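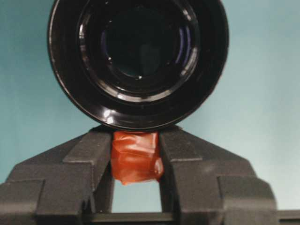 Wrist camera policy does worse on the translucent cube than on the orange block - is this a known result?

Posted by Noémie Sandhu in Robot Learning, Bumwood Help

I'm trying to reproduce a result from a workshop paper that came out of a lab in Ulville. The claim is that for small object pickup with two arms, a policy trained on wrist camera views plus one overhead view beats a policy trained on the overhead view alone. The method is plain behavior cloning. You record a person teleoperating the arms, cut the recordings into episodes, and train a network to predict the next short chunk of joint positions from the current pictures.

My setup: two black arms facing each other, teal cloth on the table, a black cup, a white cup, and a few small things to pick up. The fingers are 3D printed, dark gray, with squared-off tips. I have 70 episodes for each item. I train one policy per camera setting and then run 60 trials with each.

With the orange item, wrist plus overhead is clearly better, same direction as the paper. With the pale see-through cube, adding the wrist camera makes it worse. The arm goes to the right part of the table, comes down, and closes next to the cube. It also sometimes closes high. The overhead-only policy misses too, but less often.

Things I have checked so far:

1. Camera timing. The wrist and overhead streams are lined up to within one step. I checked this by hand on 17 episodes.

2. What the wrist camera sees when the fingers are open and the item is out past the tips. I went through individual wrist views to see whether a person could find a pale item against the cloth at all. In this one I can, with no trouble, and the orange one up at the top is easier still. 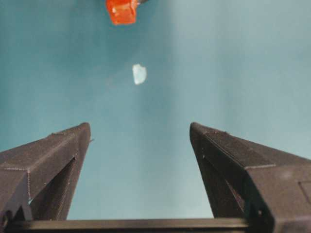
3. Image size. I feed the network a shrunken copy. At that size the orange item is still an obvious patch of color and the pale cube is a few light pixels.

4. Training length. I went well past the point where the loss stopped moving. No change.

The paper doesn't say what its items were made of, only "small household objects." So my question is whether the wrist camera result is supposed to hold for clear or nearly clear items, or whether I have a bug. I would like to know before I record more data, as every new batch takes me most of an afternoon.

Ankica Trajkovski

I don't think you have a bug. I think you have two effects on top of each other, and you can separate them without recording anything new.

The first is image size, which you already found. Don't shrink the whole wrist view. The fingers are in the same place in that view every time and they take up a lot of it, and the network gains little from seeing them at full detail. Crop to the region around and past the fingertips and shrink that instead. Keep the crop fixed. If you let it move you have added a second problem.

The second is that the policy can do well on the training set without looking at the cube. If your episodes start from similar cube positions, the wrist view plus joint positions is enough to guess when the operator closed the gripper. The policy then learns "close when the arm is this low" and the cube hardly matters. With the orange item the color is so strong that the network uses it anyway. With the pale one it takes the easy route. Your "closes next to it" failure fits this.

Test for it like this. Take a handful of recorded episodes, paint the cube out of the wrist views using the cloth color around it, and run the policy offline. Compare the predicted gripper closing time with and without the cube. If the two barely differ, the policy is ignoring the cube. I would do that before changing anything else.

If it is ignoring it, these helped me on a similar table:

Drop the joint positions from the input, or hide them at random during training. Results on the orange item may dip a little.

Spread out the start positions. Look at the layout from the overhead camera and ask how much of the cloth you ever use. Mine were nearly all between the two cups, like this:
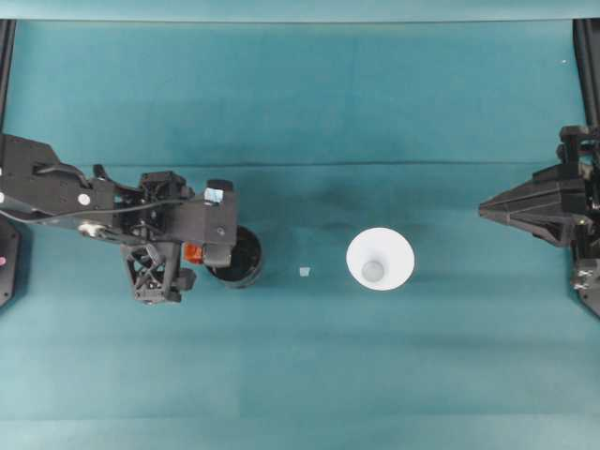
Overhead view, cube on the cloth between the black cup and the white cup.

That one is from your own project page, by the way, I hope that's all right. The cube is sitting in the open and there is a lot of cloth toward the near side of the table with nothing on it. If most of your episodes look like that one, I would put new start positions down there before I touched the network. You don't need another 70. Try 17 or so in the unused area and see if the closing time test changes.

On the paper: I read the result as "wrist views help when the item is easy to see in them." They don't say that, but they don't test against it either. Averaging over all items would hide what you are seeing. Report yours per item.

griltetti_user

just use a depth camera

Noémie Sandhu

Thanks Ankica. I ran the paint-out test last night on the policy with joint positions. The predicted closing time hardly moved for the pale cube. For the orange item it moved a lot, and on several episodes the gripper never closed at all with the item painted out. So your second point looks right, at least for this policy.

The fixed crop is training now. I set it for 2,000 steps first just to see that the loading code works, then I will leave the full run going.

My start positions are narrower than I had assumed. I plotted them and over half fall in one strip between the cups. I will record the extra ones nearer to the front edge and post the per-item numbers in this thread, both with and without joint positions.

To the depth camera suggestion: mine has trouble with clear plastic, and the paper used color only, so it wouldn't be the same comparison.

Ankica Trajkovski

Good. Keep the old evaluation positions when you rerun, and add the new ones as a separate group. Otherwise you can't compare with your first 60 trials.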